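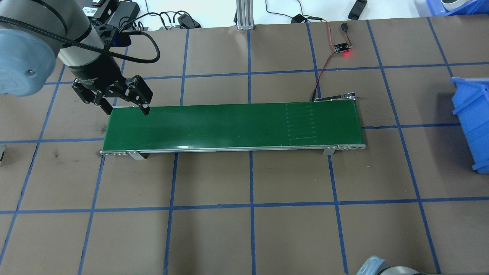
## Chapter 2: Moving Things Along

When I was a girl my aunt worked in the packing room at Henare, and on the odd Saturday in December she would take me in to watch the biscuits go by. I could have stood there all day! The tins came round the corner one after another, never hurrying, and I remember thinking that the belt must be as long as the street outside. It was a good while before I understood that the same piece of belt kept coming back to me, over the top and home again underneath.

That loop is really the whole idea of a belt conveyor, and we shall spend most of this chapter with it. You will meet the rollers at each end, the side rails that keep everything straight, and the brackets that stop the whole affair from wandering off across the bench - a dull subject, you may think, until you have had one wander off on you. Small bench conveyors are a lovely way to learn all this, as the parts are the same ones you would find on a big one, only easier to reach.

We shall also look at sensors, and where along the rail they are best fixed. My old colleague Wiremu Faulkner once spent 11 days hunting for a fault at Isow that came down to one loose plug, and he has kindly let me tell that story in full in Section 2.

Before you read on, find a belt somewhere near you. A supermarket till will do nicely. Watch where it disappears, watch where it comes back, and make a quick sketch of what you think is going on in between. Keep the sketch safe, as you will need it for the first activity.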